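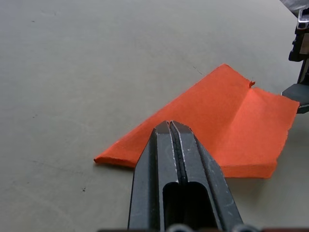
Thursday was folding day. The October window display at Umness needs orange and green pieces, and I started with the orange. Thread on what I've learned so far.

The sheets come from Tsang in packs of 28. I bought two packs of orange and one of green. They're close to square but not exact, so don't expect the corners to meet on the first fold.

I stopped trying to correct that. I match one edge, press the crease, and let the other edge land where it lands. From the sidewalk you can't tell.

First fold is on the diagonal. Hold one corner down and bring the opposite corner over. If you let go of the first corner too early the whole sheet turns on the table and you have to line it up again.

Press from the middle of the crease out to each end. If you start at one end you push a bubble along ahead of you and it comes out as a wrinkle at the other side.

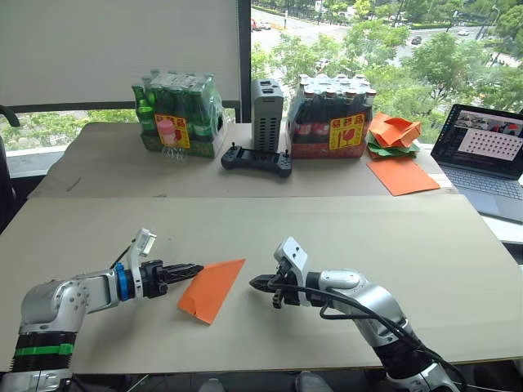
Orange in front, bottles still in their plastic on the back table.

The front table stays clear except for the piece being folded. Everything else goes to the back by the window. I used to keep the spare sheets next to me and kept knocking them on the floor.

Someone asked what size to use. The Hultell pattern calls for a bigger square than the one I have. I went with mine and the folds still work, they just get thick toward the end.

By the third fold you're pressing through a lot of layers. It springs back a little. I put a book on each one overnight and it's fine by morning. 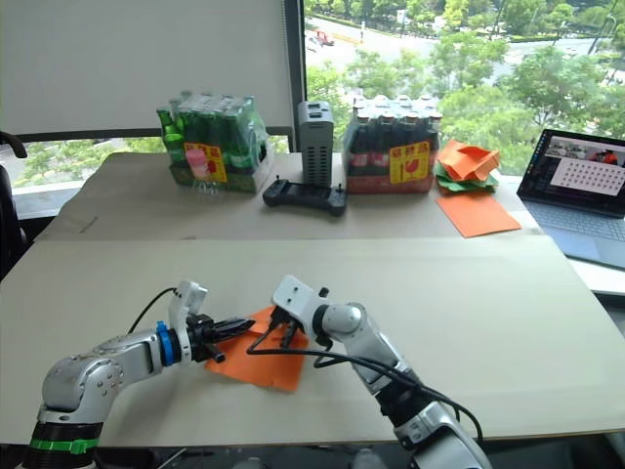 You can also undo a fold and start over, up to a point. After two tries the old crease shows and the sheet wants to go back to it. I keep those for the back row.

Count for the display is 26 orange. Green will be fewer, I haven't settled on a number. They hang on the Burna thread left over from last year, which is thin enough that you don't notice it against the glass.

Daylight is better than the ceiling light for this. The crease lines are easier to see, so I try to do the folding before 4 and leave the threading for the evening.

Green ones next. Same first fold, then a different second one that I still have to practice. Will add to this thread when I get there.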